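4/29/24, test kitchen notebook, Prandel hot sauce, batch 7

OK, so batch 7 is the first one I'd put on a shrimp taco and serve to people I like! Batch 6 was all vinegar up front and then nothing, and I think the trouble was me pulling the peppers off the heat too soon (I was hungry, it was late, I own that). This time I let the onions go nearly jammy before the peppers went in, and the whole pot smelled sweeter right away.

Weights for anybody repeating this: 356 grams red peppers, stems off, and 50 grams garlic, which sounds like a lot and is a lot. Salt same as last time. I used the Karaca pot again because the thin one scorches in the middle no matter how much I stir.

Blended it hot, strained half, left half chunky. Strained tastes brighter, chunky clings to the shrimp better. I keep going back and forth and may just mix the two. 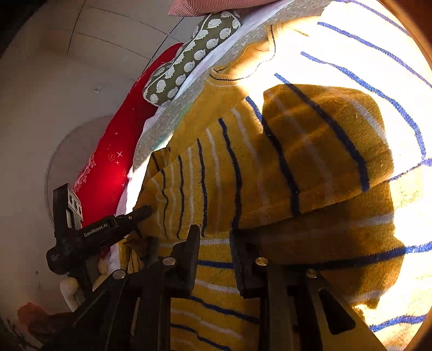
Yellow knit with the navy and white stripes, in the sun.

Tried both on plain rice, then on fried eggs, then on the leftover cornbread. Eggs won by a mile. On the cornbread it got kind of bitter at the end, so maybe a spoonful of honey next round? Linari wants a sauce that works for breakfast and dinner, and right now I'd say we have breakfast.

Still open: the label copy says "medium" and I'd call this one medium plus. Prundunden asked if we could have 4,000 bottles by September and I said I'd get back to them, mostly because I have no idea how this behaves in a big kettle. The garlic worries me most there.

Two jars in the back of the fridge, lids marked S and C. Please don't finish the C before I taste it again cold.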